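4 Using the bed as a folding surface

The guest rooms at Clilov have no table large enough for laundry, so clothes are sorted and folded on the bed. This section covers getting the bed ready, laying the clothes out, folding them and putting the bed back in order. For washing and drying see section 3. For wardrobe storage see section 5.

4.1 Before you start

You will need:
- the clean, dry clothes for one room
- one Uter folding board (optional, for shirts only)
- a lint roller
- the room's storage basket

Caution: Do not put damp clothes on the bed. Dark dyes can mark a white sheet, and the mattress takes a long time to air. If a seam or waistband still feels cool to the touch, return the item to the airer.

Caution: Check pockets before the clothes go on the bed. Pens and lip balm are the usual cause of stained sheets.

4.2 Preparing the bed

1. Take off the blanket or quilt and put it on the chair. Do not put it on the floor.

2. Fold the top sheet back to one side. It may hang over the side of the mattress, but it must not touch the floor.

3. Leave the pillows at the head of the bed. They do not need to be removed unless you are folding bed linen, in which case go to section 4.6.

4. Smooth the bottom sheet with the flat of your hand, starting in the middle and working towards the foot. Small wrinkles near the foot and sides do not matter. The middle is where most of the folding is done, so this part should be flat.

5. Run the lint roller over the middle of the sheet if you are about to fold dark items.

Note: If the bottom sheet keeps slipping, tuck it in again at the foot before going on. Fitted sheets from the Ostermann range are cut for mattresses up to 24 cm deep and will ride up on anything thicker.

4.3 Laying out the clothes

1. Put out a few items at a time. A full basket tipped on to the bed has to be sorted twice.

2. Keep light or coloured items and black items apart, with clear sheet between them. Black cotton sheds, and the fluff shows on everything else.

3. Put shirts and other large items towards the foot, where you will be standing. Put small or narrow items nearer the middle.

4. Do not straighten anything yet. Items can stay bunched until their turn comes.

The bed below is at this stage. The teal shirt is still crumpled near the foot with part of it over the edge of the mattress, the black item is in the middle, and the top sheet is back out of the way below the checked pillows.
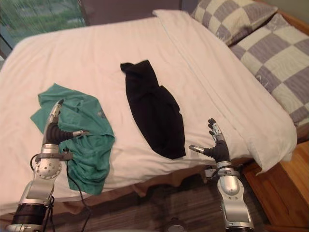

4.4 Folding a shirt

1. Lift any part of the shirt that is hanging over the edge and bring the whole shirt on to the bed. A shirt folded with its hem over the side will come out crooked.

2. Hold it by both shoulders and shake it once, away from the pillows.

3. Lay it face down with the collar towards the head of the bed. If there is a print, it should be underneath.

4. Smooth the back from the collar to the hem. Pull the side seams gently outwards until they lie straight.

5. If you are using the Uter board, place it in the centre of the back with its top edge level with the bottom of the collar.

6. Fold one side in to the middle, sleeve included. Turn the sleeve back so that it lies along the fold. Repeat with the other side.

7. Slide the board out. Fold the hem up to the collar, then fold in half again if the shirt is going in a drawer.

8. Turn the shirt over and press it flat with your hand.

Note: Shirts with a faded or cracked print should not be ironed over the print. Press from the inside or leave them as they are.

4.5 Folding socks and narrow items

1. Open the item out to its full length and flatten any twist.

2. For socks, find the pair and lay one on top of the other, heels together. Single socks go in the bag on the back of the door and are kept until December.

3. Fold the toe end to the middle, then fold again so that it meets the cuff.

4. Do not turn one cuff over the other. It stretches the elastic.

5. Other narrow knitted items, such as scarves and headbands, are rolled loosely from the narrower end.

4.6 Folding bed linen

1. Move the pillows to the chair.

2. Fold pillowcases in thirds lengthwise, then in half. Checked cases should be folded along a line of the pattern, as this keeps the edges straight.

3. Fold flat sheets to 40 cm wide so that they fit the Zillotus shelf inserts.

4.7 Putting the bed back

1. Clear all clothes from the bed into the basket, heaviest at the bottom.

2. Check under the folded-back top sheet for small items.

3. Go over the bottom sheet once more with the lint roller and pull out any creases.

4. Draw the top sheet across, tuck in the foot, and replace the blanket or quilt.

5. If a sheet has been marked, change it and report it on form 6.

Section revised 5/27/22 by Stojan Nikolaidis. Replaces the loose sheet formerly kept in the linen cupboard.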